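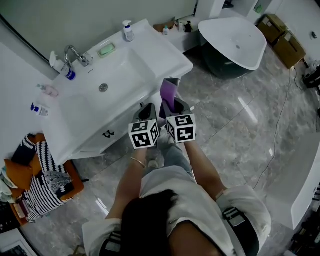

Purple heel at the bathroom sink, soap and pump bottles still on the counter.

Jevumik – shoes and bathroom things

Hi, I'm Ese Obi and I keep this folder going. It's all about the stuff that ends up in bathrooms: shoes, soap, bottles, and the boxes people mean to unpack in January and don't. There are 174 clips so far, most of them around 30 seconds long.

What's in it

shoes/ has heels, sneakers and slippers (the purple pair is my favorite!)
counter/ has bar soap, dishes and pump bottles
floor/ has boxes, mats and anything else you'd trip over

Labels are in labels.csv, one line per clip. I write "heel" for any high-heeled shoe, whatever the color, and "pump bottle" for soap and lotion both – I got tired of squinting at tiny print. Macario Ayala did the first pass on counter/ and used "dispenser" in a few places, so search for both words.

Still to do

Split slippers from sandals. Fix the two spellings of gray. Last label update was 31st March.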